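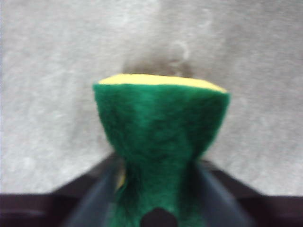 Gida在Grellside工厂启用机械臂装盒工位,包装班岗位同步调整

Grellside讯 清洁用品生产商Gida宣布,位于Grellside的工厂已在包装车间投用第一批机械臂工位,用于百洁海绵的拾取和装盒。设备由自动化集成商Melis提供并完成安装,首批共13台,分布在两条包装线上。工厂其余包装线暂时维持人工作业。

海绵装盒一直是该厂用人最多的一道工序。海绵由切割机出来后落到台面上,朝向不一,需要逐块拿起、翻正,再按绿色磨砂面朝上的方向放进纸盒。海绵质地软,受力会变形,捏得太轻容易掉,捏得太重则放进盒里后来不及回弹,影响封盒。Gida此前试用过吸盘方案,因磨砂面多孔,吸附不稳,没有继续采用。

目前的工位使用两指夹爪,从海绵两侧夹持,腕部装有小型相机,用来判断绿色和黄色两层的位置以及海绵的朝向。夹持力按产品厚度分档设置,换产时由操作员在屏幕上选择品种,不需要更换夹具。遇到边角缺损或两层脱开的海绵,机械臂会把它放到旁边的料盒里,由人工复核。

Grellside工厂现有员工184人,其中65人在包装车间工作。公司表示,此次改造不涉及裁员,受影响员工的合同、工龄和基本工资不变。原先在这两条线上装盒的员工,一部分转为工位操作员,负责备料、换产和处理报警,另一部分调往质检和成品仓。转岗前,每人需完成为期两周的培训,培训安排在正常工作时间内,按出勤计薪。

“装盒是车间里最难排班的活。手腕一直在转,做久了会疼,所以以前每隔一个小时就要换人。”Grellside工厂包装车间主管Orysia Pavliuk表示,“现在这两条线上的人不用再整班重复同一个动作了,但要学的东西多了,看报警代码、调夹持力、判断哪些海绵能放行,这些都要重新练。有几位老员工一开始不愿意碰屏幕,我们就先让他们做复核,熟悉以后再上操作岗。”

Pavliuk介绍,装盒员对产品的了解在调试阶段用处很大。刚安装时,机械臂经常把两块粘在一起的海绵一并夹起,班组建议在落料口加一道拨片,改完之后这类情况明显减少。车间还保留了每班交接时的十分钟碰头会,操作员把当班遇到的问题写在白板上,由Melis的驻厂工程师逐条回复。

安装和调试期间,双方工程师共记录并处理了163项问题,多数与来料有关,包括海绵受潮后变重、切割毛边过长,以及不同批次磨砂层颜色深浅不同造成的识别错误。Melis项目经理Ward Goossens表示:“软的东西比硬的东西难抓。同一款海绵,早上和下午的手感都可能不一样。我们没有把速度设到最高,先保证夹得住、放得正,后面再和车间一起往上调。”

按照现行安排,每名操作员最多看管四台设备。工位四周设有防护栏和光栅,人员进入后设备自动停止。清洁、润滑等日常保养由操作员完成,夹爪指面的更换和相机校准由维修班负责。夜班另设一名维修值班人员。周日停机,用于检修和程序更新。

员工代表参与了岗位调整方案的讨论。根据代表们提出的意见,工厂把复核台的高度改为可调,并在操作员站位处铺设了防疲劳垫。噪声方面,两条线的空压设备已移至隔间内。员工代表另提出操作岗应有单独的技能津贴,公司已同意,津贴自员工通过考核的次月起发放。

Gida计划在Grellside的设备稳定运行后,再评估是否将同类工位引入Brukstead工厂。Brukstead主要生产大规格海绵和钢丝球,产品形状差别较大,现有夹爪能否适用还需要测试。公司表示,相关决定作出前会先与当地员工沟通。

关于Gida
Gida生产家用及餐饮用清洁用品,产品包括百洁海绵、抹布和钢丝球,在Grellside和Brukstead设有工厂。

关于Melis
Melis从事包装及物料搬运环节的自动化集成,业务包括方案设计、设备安装、操作员培训和售后维护。

媒体垂询请联系Gida企业传播部。需到Grellside工厂采访的媒体,请提前与该部门预约,进入车间须穿着工厂提供的安全鞋和发罩。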